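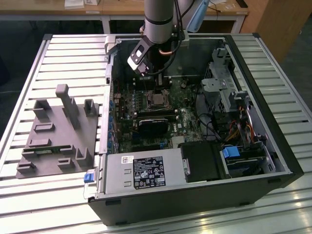

An open tower on its side, green motherboard inside.

My old desktop computer is 9 years old this November and I decided to keep it. A short thread about repairing things when you live in a small town.

1/ In Skadley we had 2 shops where you could bring a computer. One closed in January. The other one, on Corwood Street, now sells mostly phone covers, but they still change a power supply if you ask politely.

2/ I asked for a price. The repair was 24 dollars plus the part. The man at the counter told me a new machine would be "easier for everybody." Easier for me, I am not so sure. All my files and my old translation programs are in this one.

3/ The part was ordered from Skiltia and waited 8 days in Barajas. The tracking page said "in movement" all this time. I looked at it every morning with my coffee, like the weather.

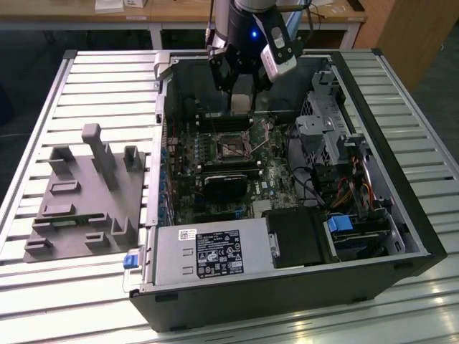
The open case again. The memory slots are easier to find when the tower lies flat.

4/ If you want to try it at home: unplug everything, wait a little, and take a photo of the cables before you touch them. I forgot the photo the first time and spent one evening with the manual – in German, which I read slowly.

5/ Write down the exact model of your power supply before you order. The sticker is often on the side you can't see, so you have to take it out first. Keep the screws in a cup.

6/ Someone asked if I am against new computers. No. I would only like to choose the moment myself. My neighbor has the same opinion about his car, and it is much older.

7/ If you know a good repair shop near Skadley, please write it below. I also have a radio that makes only one station.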